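Wed 25 December

Building was empty, so I had both arms to myself from nine until it got dark. Ran the full set on the new policy, the one trained with the Jokik demonstrations mixed in at 10 percent. 80 trials, all on the zipper bag, start angle changed by hand before each one.

It closed the bag in 43. The old policy never got past 30 on the same set. Most of the misses were the left arm pinching one layer of film and letting the other slide away. Ljubica Tomić said in her last message that this would happen if we kept the wrist cameras at low resolution, and I think she's right. I'll write to her after the holiday.

Five of the failures were my own resets. I put the bag down too close to the right arm and it had no room to come in. I left them in the count and marked them in the log.

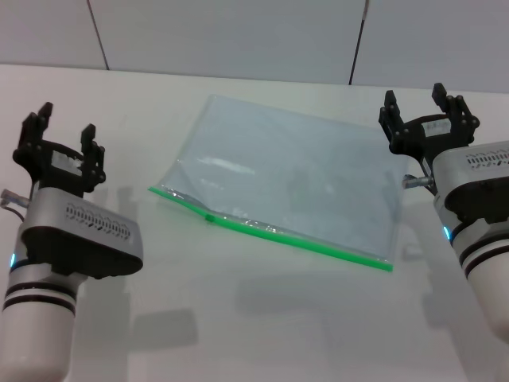
The glare is still a problem. When the light lands on the film the slider estimate jumps, and the arms hover and don't commit. I tried turning off one row of lights after lunch and the jumping got less, but that was only 10 trials and I don't want to put it in the Trandden report yet. In January I'll repeat it properly, lights on and lights off, same angles.

Ate the leftover soup cold. Home by six.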